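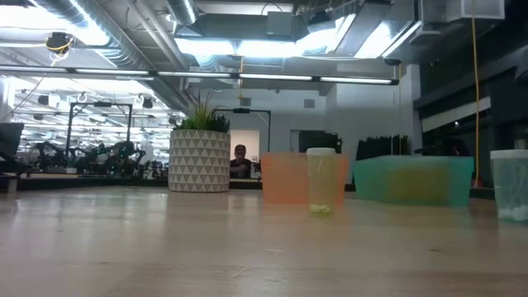 外派技工出发前安置点检查表(附检查意见)

适用范围:Mumura 劳务公司在 Wultum 的集训宿舍、语言教室、焊接与电工实训间,以及 Michiels 公司在接收地提供的 Luvton 宿舍楼(远程核对部分)
检查批次:10月批次
检查人:Asif Mengal、Oratile Pillay
安置点陪同:Lerato Fourie
复核:Elmarie Sibiya
抄送:Lindiwe Molefe(派遣合同组)

填表说明
结果栏只填“合格”“整改”“不适用”“未查”四种。填“整改”的必须写明位置和责任人,填“未查”的写明原因。意见栏可以长,也可以空着。上一批次遗留的项目在编号后加“遗”字。工人反映的情况写在意见栏,不写姓名,只写床位区或班级。

本批次在册工人382人,分住 Wultum 集训宿舍的甲楼和乙楼。

第一部分 宿舍消防

1.1 楼层疏散通道畅通,无行李、自行车、床架堆放
结果:整改
意见:甲楼二层东侧楼梯口堆了换下来的旧床板,靠墙立着,通道剩下的宽度过一个人没问题,两个人对着走就要侧身。Fourie 说是等收旧货的来拉。要求当天移到后院棚子里,不等收旧货的。

1.2 疏散门可从内侧直接推开,夜间不上锁
结果:整改
意见:乙楼一层后门晚上十点以后挂链锁,管理员的说法是防外人进来。链锁当场取下。防外人的问题可以换推杆锁解决,报价由 Fourie 去要,在换好之前后门夜间安排人值守。此项不接受“钥匙就挂在门边”的做法。

1.3 应急照明断电后能自动亮起
结果:合格
意见:逐层拉闸试过。甲楼三层有一盏亮得偏暗,电池该换了,记一笔,不算整改。

1.4 灭火器压力在绿区,检验标签在有效期内,放置位置与平面图一致
结果:整改
意见:压力都正常。乙楼厨房那具挪到了冰柜后面,要伸手进去才能够到,平面图上标的位置现在放着米袋。米袋移走,灭火器归位。

1.5 烟感报警器功能测试
结果:合格
意见:用测试按钮和烟枪各试一遍。甲楼有几间屋的烟感外面套过塑料袋,胶带印还在,袋子已经拆了。请班长在晚点名时再讲一遍:不许套。

1.6(遗)疏散平面图张贴,文字为工人能看懂的语言
结果:合格
意见:上批次只有英文,现已补上乌尔都语和祖鲁语。乌尔都语那张“集合点”一词译得生硬,Mengal 已给出改法,下次印刷时换。

第二部分 宿舍用电与取暖

2.1 插座、接线板无破损、无串接
结果:整改
意见:串接的情况集中在甲楼一层大间,一个墙插带出来好几段,尽头接着电煮锅。工人说房间插座太少,晚上大家都要给手机充电,还要上网课。这个说法成立。没收接线板解决不了问题,过两天又会买回来。要求增设带保险的墙插,施工前先在活动室开一排充电位,活动室开放时间延到晚上十一点。

2.2 漏电保护器动作正常
结果:合格
意见:无。

2.3 房间内无明火、无电热丝取暖器
结果:合格
意见:查到一台电热丝取暖器,没有插电,放在床下,已交管理员保管,离开时归还本人。

2.4 热水器有温控,出水口有防烫提示
结果:整改
意见:乙楼浴室最里面的淋浴头出水过烫,温控旋钮松了,转到哪里都一样。先关停这一个,修好再开。

第三部分 居住条件

3.1 每间实住人数不超过核定床位
结果:合格
意见:按床位表抽查,人和床对得上。甲楼有人私下换房,床位表没有改。火警点名靠的就是这张表,换房可以,但要先到管理员处登记。

3.2 上铺有护栏,爬梯固定
结果:整改
意见:乙楼二层靠窗一排的爬梯是挂式的,挂钩磨损,踩上去会晃。要求换成螺栓固定。更换期间上铺的人先搬到甲楼空床位。

3.3 每人有可上锁的柜子
结果:合格
意见:柜子够用。有工人问护照能不能锁在自己柜子里,可以,见第六部分。

3.4 通风、采光、霉斑
结果:整改
意见:乙楼浴室顶板有霉斑,排风扇在转,但风口积灰很厚。先清风口,再铲霉刷漆,顺序不要反。

3.5 饮用水检测报告在有效期内
结果:未查
意见:Fourie 说报告在会计那里,会计外出。请补交扫描件给 Sibiya,收到之前此项不结。

3.6 厨房生熟分开,冷藏温度有记录
结果:合格
意见:记录表连续,字迹是同一个人的,问过厨房,确实由同一个人早晚各抄一次。建议轮休时指定替补,现在轮休那天的格子是第二天补写的。

第四部分 实训间

4.1 焊接工位隔光帘完整,相邻工位无直射弧光
结果:整改
意见:靠门的工位帘子短了一截,从过道走过能看到弧光。学员上课时进出都走这条过道。换长帘,换好以前这个工位停用。

4.2 气瓶直立固定,氧气与燃气分开存放,瓶帽齐全
结果:合格
意见:链条固定得牢。空瓶和满瓶挂的牌子颜色太接近,光线差的时候分不清,建议空瓶牌换成白底。

4.3 排烟罩可用,风量足够
结果:合格
意见:用纸条试过吸力。教员反映夏天学员嫌吵会把排烟关掉,检查时是开着的。请教员自己把住这一条。

4.4 面罩、手套、围裙、安全鞋按人发放,有签领记录
结果:整改
意见:签领表上有一栏整列都是同一种笔迹代签的。代签一律作废,重新签领,本人到场。安全鞋大码缺货,有学员穿自己的运动鞋上课,这几位在鞋到货之前只上理论课。

4.5 电工实训台急停按钮有效
结果:合格
意见:逐台按过。复位后要确认指示灯状态再送电,教员演示得很规范。

4.6 急救箱内容齐全,药品未过期
结果:整改
意见:烫伤敷料用完没有补。洗眼液过期。当天补齐,补齐后在箱盖内侧贴清单,谁用谁划掉。

4.7 受伤登记簿
结果:合格
意见:有登记,都是小伤。有一条写“手指,已好”,没有时间、工位和经过,不能这样写。请教员补问本人。

第五部分 语言教室

5.1 教室出口、走道
结果:合格
意见:桌椅间距够。后排书包放在走道上,提醒后已收。

5.2 安全用语教学内容
结果:整改
意见:课本里有问路、购物、看病,工地上的安全用语只占很短的一节。Pillay 随堂听了一课,学员能流利地自我介绍,听到“停下”“断电”“后退”这类口令时反应慢,有的要等旁边人翻译。要求每天课前留出时间做口令练习,由焊工班和电工班的教员轮流来配合,教室里练完再到实训间练。

5.3 安全标识识别测验
结果:合格
意见:看过上次测验卷。错得最多的是“禁止入内”和“仅限授权人员”,两个牌子在接收方厂区里都有,值得再讲。

第六部分 证件、合同与费用

本部分由 Molefe 要求加入检查表,和消防、用电放在同一张表里,整改时限也一样。

6.1 护照及身份证件由本人保管
结果:整改
意见:甲楼有一个班的护照收在班长处,说是办签证递交材料时统一收的,递交完成后没有发还。已当场发还,逐人签收。以后为办手续收取证件,要开收据,写明归还时间,材料递完即还。

6.2 每人持有一份本人能看懂的劳动合同
结果:合格
意见:抽问的工人都拿得出合同。有两位说译文是后来才拿到的,签字时看的是外文本。请 Molefe 核对这两位的签字时间和译文交付时间,如顺序确实颠倒,给他们重新考虑的机会,签字不作数。

6.3 合同所列工种、工资、工时与招工公告一致
结果:整改
意见:公告写“焊工”,合同附件里有一处写“焊工及辅助工”。Michiels 方面回信解释是模板文字,没有安排辅助岗位的打算。既然没有这个打算,就把这几个字删掉,出修订页,双方重签。

6.4 收费项目公示,收据齐全,无公示以外的费用
结果:整改
意见:公示栏贴着收费表,押金3,000一项写了金额,没有写退还条件和退还时间。工人对这笔钱的理解各不相同,有人以为到了就退,有人以为干满合同才退。请 Mumura 书面写清楚,贴在同一块公示栏上,并念给各班听。写清楚以前暂停收取,已收的列出名单交复核人。

6.5 投诉渠道可用
结果:整改
意见:投诉箱在管理员办公室门内,要经过管理员的桌子才能投。移到食堂外走廊。投诉电话当场拨打,响了很久才有人接,接的人不知道这是投诉电话。指定专人接听,非工作时间转语音留言,第二个工作日内回复。

第七部分 接收地宿舍(Luvton)远程核对

以下各项只看了 Michiels 传来的资料,并与已在那边的工人通了电话。没有到现场,结果仅供出发前参考,到达后由接收方与工人代表一起复查。

7.1 床位数量与首批抵达人数相符
结果:合格
意见:首批130人,床位表对得上。请注意男女分层,表上有一间没有标明。

7.2 消防验收文件
结果:合格
意见:文件完整,验收范围包括新改的两层。

7.3 宿舍到厂区的上下班交通
结果:整改
意见:班车时刻表只有早班和中班。夜班下班时间没有车,电话里问到的工人说下夜班沿公路走回去,路段没有人行道。夜班车落实以前,首批工人不排夜班。Michiels 已口头同意,要书面的。

7.4 紧急联系卡
结果:整改
意见:卡上印了厂区总机,没有当地急救电话,也没有宿舍地址。工人刚到的头几天最可能说不清自己住在哪里。重印,地址用当地文字写,出发前发到手。

7.5 入住须知的语言版本
结果:未查
意见:Michiels 说在译。收到再查。

第八部分 消防演习记录

本次检查当晚七点半在甲楼做了一次疏散演习,事先只通知了管理员。警铃响后3分钟内,最后一个房间的人到达集合点。点名花的时间比疏散长,问题出在3.1提到的私下换房:表上有名字的人站在另一个班的队里,班长来回找。

有几个人穿好外套、拿了背包才出来。演习后在集合点讲了一遍,出门不拿东西,鞋穿上就走。乙楼演习安排在链锁问题处理完之后,仍不提前通知工人。

整改责任与时限

当天完成:1.1、1.2(取下链锁并安排值守)、1.4、2.4(关停)、4.6、6.1
一周内完成:3.2、3.4、4.1、4.4、6.4、6.5,责任人 Fourie
首批出发前完成:1.2(推杆锁)、2.1、5.2、6.3、7.3、7.4,责任人按各项意见
补交材料:3.5、7.5

复核意见(Elmarie Sibiya)

同意以上结果,补充几点。

2.1 的墙插施工要找有资质的电工,不要让电工班学员当练手活做。学员可以看,不可以接线。

4.4 安全鞋缺大码,上一批次也出现过。请采购按报名时登记的鞋码订货,报名表上本来就有这一栏。

6.3 和 6.4 没有办完,首批不出发。机票改签的费用由 Mumura 承担,不得转到工人头上。这一条请 Molefe 写进给 Michiels 的回函。

7.3 我会自己打电话给 Luvton 那边再问一次夜班的情况,问完把结果附在本表后面。

整改完成后,由责任人在对应编号旁签字,Mengal 或 Pillay 到场看过再签第二个字。只有一个签字的按未完成处理。原表留在 Wultum 管理员办公室,工人可以要求查看,复印件送派遣合同组。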